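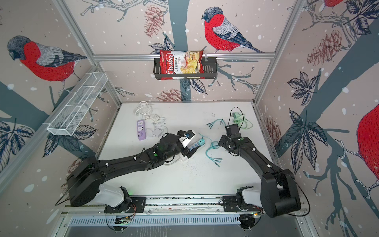 Inna Holovko

Posts: 1,243

Sorting the cable drawer, need a second opinion on method

Emptied the charging drawer onto the white table to sort it before it goes back. Contents so far: a loose coil of white cable, a small white power adapter, more white cable next to it, a lavender power strip with two rows of outlets and USB ports at one end, and a sprawl of teal-blue charging cables that I would like to stop owning in that form. The pale green plug toward the back is staying.

Current plan is to sort by connector, then by length, one bag per type. Objections welcome before I buy bags.

clustalwood
Posts: 2,513

Sort by length first. When you go to the drawer you already know which connector you need and you can see it on the end. Length is what you can't judge on a coiled cable.

Also, no bags. They slide over each other and the drawer ends up the same. Shallow dividers.

tkachuk_k
Posts: 5

Disagree on length first. A short cable with the wrong end is useless, a long cable with the right end is merely annoying. Connector first, as Inna has it.

clustalwood
Posts: 2,513

Fine if you own many connector types. Most drawers have 3 and the rest is length.

Sunee Sitthichai

The teal bundle is a separate problem. With several tips fanning out at one end it won't file under any single connector. I keep multi-tip leads in their own compartment, tips together under one hook-and-loop strap, the remaining length in a flat loop about as wide as a hand. Don't wrap them around the adapter. The bend where the cable leaves the housing is where mine have failed, two since September.

Inna Holovko
Posts: 1,243

Own compartment makes sense. What about the power strip? It takes up a third of the drawer.

Sunee Sitthichai

Out of the drawer. Put it on a shelf, or under the desk where it will get used. Read the rating on the back before you load both the outlets and the USB side.

tkachuk_k
Posts: 5

Furkance sells a drawer insert with a wide bay for strips. I have one. The dividers are held by friction and creep forward when the drawer closes, so I put a dot of museum putty under each.

clustalwood
Posts: 2,513

The Cletotik insert has slots. No putty. It is deeper though – measure the drawer first, inside height and not the front panel.

Inna Holovko
Posts: 1,243

Inside height is the limit here, so the Furkance and putty. Going with connector first, length second, multi-tip leads separate, strip under the desk. White cables get a tape flag at each end with the length in feet.

clustalwood
Posts: 2,513

Flag one end only. Two flags catch on each other when you pull a cable out. I still say length first.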